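Bellach, Iwasaki Room, July check
Checked by: Morven Strachan
Form 425, table and block board
Started 8:15 a.m.

Marks used: [x] fine as found, [~] fine for now, see comment, [ ] not done or not fine. Write the comment under the line it belongs to and leave the old comments in until the job is closed.

## 1. Floor and approach

- [x] Floor mats flat, no curled corners
- [x] No cords across the walkway
- [~] Mat edges meet without a gap

Comment: The red-orange mats have crept apart on the door side. I pushed them back together by hand and the gap closed. They did the same thing before the last check, so the tape underneath has probably given up. Needs lifting and retaping, two people, as the mats drag on the table legs otherwise.

- [x] Room to stand on the long side of the table without backing into the shelving
- [x] Exit door opens all the way

## 2. Blue table

- [x] Table does not rock when leaned on at each corner
- [x] Feet locked
- [x] No sharp edges around the holes in the top

Comment: Ran a cotton rag over the whole exposed strip on all sides. A burr will catch the thread before it catches a finger. No snags this time. The rough hole written up on the last form has been filed and touched up with paint, so I'm closing that one.

- [x] Joint between top sections level

Comment: Laid a steel rule across it. No light underneath.

- [~] Holes clear of debris

Comment: Crumbs and wood dust in the front rows. Vacuumed with the narrow nozzle. Please don't blow them out with canned air, it only moves the dust to the floor mats and then it gets walked in.

- [x] Nothing stored under the table that could be kicked

## 3. Wooden board

- [x] Board sits flat on the table
- [x] Bolts at the front corners snug
- [x] Bolt heads clean, no rounded corners

Comment: Both front bolts were finger-checked and then checked with the key. The right one took a small turn. Don't crank on them. The board is wood and will dent long before the table does, and once there is a dent the board starts to lean.

- [x] Board doesn't shift when pushed from the side
- [~] Seams between planks closed

Comment: Two seams, rear and middle. The rear one is tight. The middle one can be felt with a fingernail at the left end and nowhere else. A strip of paper won't go in. Leave it alone for now, look at it again when the heating comes back on. If it opens to the point where a block edge drops into it, take the board out of use and glue it. The limit on the form is 4 mm, which I think is far too generous for blocks this size. I have asked for the form to be changed.

- [x] No raised knots
- [ ] Front edge smooth

Comment: Small splinter lifting along the underside of the front edge, left of center, where people rest their wrists. Sanded it back with 80 grit and it's better, but it still wants finishing with something finer and there was none in the drawer. Covered with low-tack tape in the meantime. Open item.

- [x] No food, drink or solvent stains

Comment: The darker streaks that run along the planks are grain. They were reported as a spill in the last round and somebody had a go at them with cleaner, which raised the surface a little. It has settled. No cleaner on bare wood, please — a damp cloth and then a dry one.

## 4. Blocks

- [x] Set complete, eight on the board
- [x] No cracks
- [x] No chipped corners that could cut
- [x] Color not rubbing off

Comment: Wiped each one with a damp white cloth and pressed hard. Nothing came off on it.

- [~] All blocks stand without tipping

Comment: One has a slight wobble. It stands, but give the board a knock and it's the first to move. I turned it over and there was a bit of dried glue on the base, likely from a label. Scraped off most of it. Try it again next time, and swap it for a spare from the Funidville box if it still rocks.

- [x] No blocks on the floor or under the table
- [x] Spares stored with a lid on

Comment: The spares box was on top of the cabinet with heavier boxes stacked over it. I moved it to the middle shelf. It should stay below shoulder height. The lid is cracked at one corner but closes.

- [x] No piece small enough to be a concern for visiting children

Comment: Tried with the small-parts cylinder from the first aid drawer. None of the eight fit inside. This only covers the blocks that are in use. The spares box has some thinner pieces in it from another set, and those should come out before the next open morning.

## 5. Cleaning

- [x] Board wiped along the grain
- [x] Blocks wiped and air-dried before going back
- [x] Blue surface wiped, including the strip behind the board
- [ ] Cleaning log signed

Comment: Log sheet is full. The last few lines have been written in the margin and two of them can't be read. New sheets are in the Dullgate folder on the office shelf, not in the cleaning cupboard where the sign says they are. I have changed the sign.

- [x] Wipes in stock

Comment: One unopened tub of 200 and one about to run out. The opened tub had its lid left up and the top few were dried through. Lid down after use.

## 6. Light and air

- [x] Ceiling lights all working
- [x] No glare off the blue surface from the usual standing position
- [~] Vent above the table clean

Comment: Gray fluff on the grille. It hasn't dropped any yet, but it will, and it will land on the board. Needs the tall ladder and should be done with the board covered. I didn't do it this morning as I was on my own, and the ladder is a two-person job here.

## 7. Signs and paperwork

- [x] Emergency contact sheet posted and current
- [x] First aid kit sealed
- [~] Table load label readable

Comment: Readable if you crouch. It has been stuck on the inside of the leg. Ask for a second one on the end panel.

- [x] Last month's open items reviewed

## Open items carried forward

| Item | What is needed | Who | State |
|---|---|---|---|
| Mat gap, door side | Lift, clean, new tape | Two people | Open |
| Front edge of board | Fine sanding, then remove tape | Morven | Open |
| Middle seam, left end | Look again, no work yet | Next checker | Watching |
| Wobbling block | Retest, swap if needed | Next checker | Watching |
| Thin pieces in spares box | Sort out, store apart | Bellach office | Open |
| Vent grille | Clean, board covered | Two people | Open |
| Load label | Second copy on end panel | Bellach office | Asked for |
| Rough hole in table top | Filed and painted | — | Closed |

## General comments

The table and board are fit to use. The splinter is the only thing I would have stopped for, and with the tape on it I'm content for the board to stay in service until the sanding is finished. If the tape comes off, put more on or stop using that side.

Anyone lifting the board out should take the blocks off first and put them in a tray. Last time they were left on and slid. Take the bolts out before lifting, keep them in the cup on the shelf, and put them back in the same corners. When the board goes back, check it for rock before the bolts are tightened. A board that has been pulled flat by its bolts will look fine on the day and open up at the seams later on.

Section 2 asks for the table feet to be locked and section 3 asks for the board to be pushed from the side. Do them in that order.

Finished 9:40 a.m. Copy to the Dullgate folder.
M. Strachan
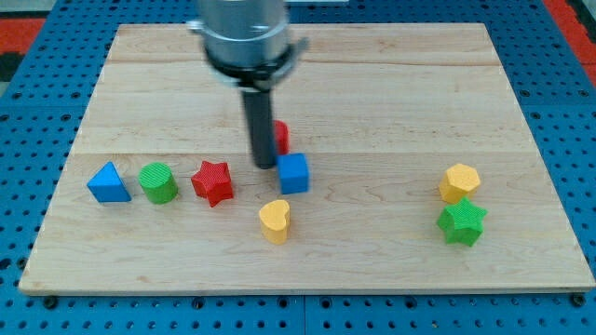
Can the board be used while the middle seam can still be felt with a fingernail?

It can stay in use as long as the seam is too narrow for a block edge to drop into. If it opens that far, take the board out and have it glued before it goes back on the table.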